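How to wash and look after microfibre cloths so they last

When I moved to Skerkholm and started cleaning holiday cottages, I was throwing out microfibre cloths every few weeks. They became stiff, they left lines on the glass, and some of them smelled even straight from the cupboard. I thought it was the quality. Then Heriberto Medrano, who had the cleaning round before me, looked at how I was washing them and told me I was cooking them. He was right. This page is the method I use now.

Before you start

You need a mild liquid detergent with no softener in it, a bucket, white vinegar and a mesh laundry bag. Powder also works, but in cold water it does not always dissolve, and the grains stay in the fibres.

Read the label of the cloth if it still has one. A cloth that is part cotton will behave differently, and these instructions are not for it.

Step 1. Sort them by job

Keep the cloths for the toilet away from the cloths for the kitchen, also in the wash. I use the colour for this. Every household can choose its own colours, but write them on a paper inside the cupboard door, otherwise your family will forget them. Glass cloths I keep as a separate group too, as they pick up grease very easily from the others.

Step 2. Shake and rinse

Take the cloths outside and shake them hard. Hair and crumbs hold on to microfibre, and the machine will not remove them, it only moves them to another cloth. After this, rinse the dirty ones in a bucket of lukewarm water. If they are greasy, put a little detergent directly on the spot and leave it for half an hour.
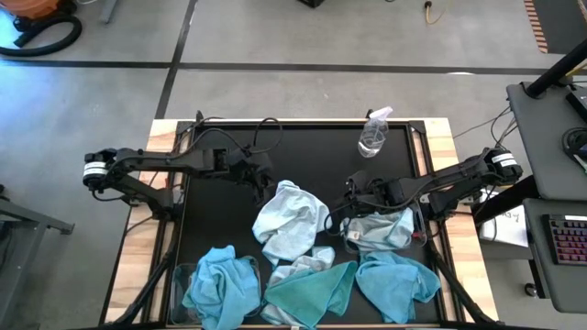

Step 3. Wash without cotton

This was my biggest mistake. Cotton towels give off lint, and microfibre collects all of it. Wash the cloths only with each other, or with other synthetic things like a polyester mop head. I put up to 29 small cloths in my machine, a Triltent front loader, and it is a full load but they can still move.

Choose a warm wash, not a hot one. Very hot water can damage the fine fibres, and you will feel it later, when the cloth starts to drag on the glass. Use half of the detergent you would use for clothes. No fabric softener – this is the one rule I would ask you to remember. Softener covers the fibres and the cloth stops taking up water. Bleach is also not good for them.

Step 4. Dry them

A line in the shade is best. If you use a dryer, choose the lowest heat and clean the lint filter first. Dryer sheets do the same harm as softener. Never iron them.

If they are already stiff

Old cloths can often be saved. Fill the bucket with warm water, add one cup of white vinegar and leave the cloths in it for 3 hours. Do not add any bleach to this bucket, the mixture is dangerous. Rinse well and wash them again as in step 3. With my worst ones I had to do it twice. In May I treated a whole pile this way and kept most of them.

When to stop

Put a few drops of water on the kitchen bench and wipe once. If the water is pushed around, try the vinegar. If it is still pushed around after that, the cloth is finished for glass. I cut off one corner of such a cloth, so I can recognise it, and use it for bicycles and shoes.

Storing

Fold them only when they are fully dry – a damp cloth in a closed box will smell in two days. I keep mine in a drawer with the glass cloths on the left side.

Last updated July 7, 2026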